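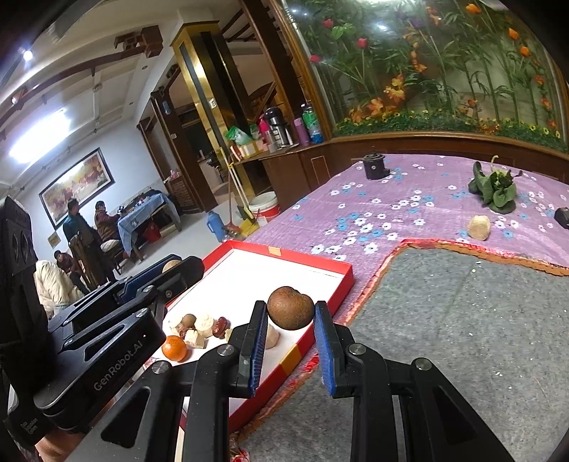
Session 4: Fruit and sweet things on the table

Welcome back, everybody, and thank you to those who stayed behind in April to help put the Nair kitchen straight. These notes go with the second half of the hospitality course at Trater, and they cover the small mixed tray – the one you set out when people drop in and dinner is still a good way off.

Start with the tray itself. A shallow one is best, as guests can see everything without leaning over, and a white inside shows off the colours beautifully. Put the fresh fruit in first. A mandarin in one corner gives you a lovely bright spot to work around, and kiwis can go in whole if you leave a knife and a spoon nearby. Do look each one over before it goes in. A small dent in a kiwi is no great worry, but press gently around it, and if the flesh gives way, keep that one for the kitchen and use it the same day.

Dates come next, and then the paler pieces. I like to tuck the dark, glossy ones in among the cream and yellow sweets so that neither colour ends up all on one side. Leave a little room for fingers!

A flowered cloth makes any table cheerful, and a felt mat beside the tray is handy, though it does collect crumbs, so shake it outside before you fold the cloth. Leafy greens can wait further down the table until you are ready to wash them.

For our practice at Kaklow we shall need 800 g of dates and 300 g of mixed sweets, shared between 2 tables. Please bring your own tea towel, and have a read of the Urnusico booklet, page 54, where the notes on storing cut fruit begin.

Handout revised May 12, 2021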